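Equipment > Handheld grippers > Osell starter set

Last updated: Sep 30, 2025

Osell handheld gripper – starter set

The Osell is a handheld gripper with a wide-angle wrist camera, sold to teams that want to record manual tasks before they commit to a robot arm. Most buyers are planning a first project and need to know what to put in the budget.

What to budget for

The set covers one operator. It includes the gripper, two pairs of fingers, a charger and a carry case. The fingers are the part that wears. Plan on a new pair for every 1,000 grasps, more often if you handle rough or heavy items. Spare fingers cost 61 euros a pair.

Storage is the cost people leave out. A full working day fills over 116 GB, so allow for two drives per operator and somewhere to copy them to.

Where it can be used

There is no base station and nothing to fix to a wall. The gripper can be taken into stairwells, lobbies and other shared indoor areas – check with the building first. The round lens takes in a good deal more than the item being handled, including people standing close by, so put time for consent forms in your plan.

A white item held close to the lens, with a staircase railing, green plants and a wall clock all still in view, shows how wide the coverage is. Bright white surfaces at this distance can overexpose. If surface detail matters to you, order the Senton lens filter with the set.
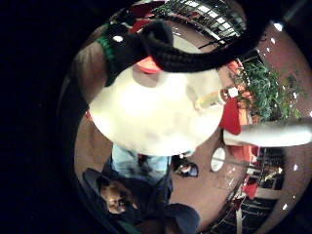 Lead times and orders

Sets ship from Nundale in 9 working days. Orders with the filter take longer, as it is fitted and checked before dispatch. Loan units can be booked from July each year – ask Frøydis Rustad for dates.

For quotes on three or more sets, write to Ragnvald Dahlgren with your delivery address and the number of operators.

Contact sales | © 2025 Sulemana Equipment | Back to top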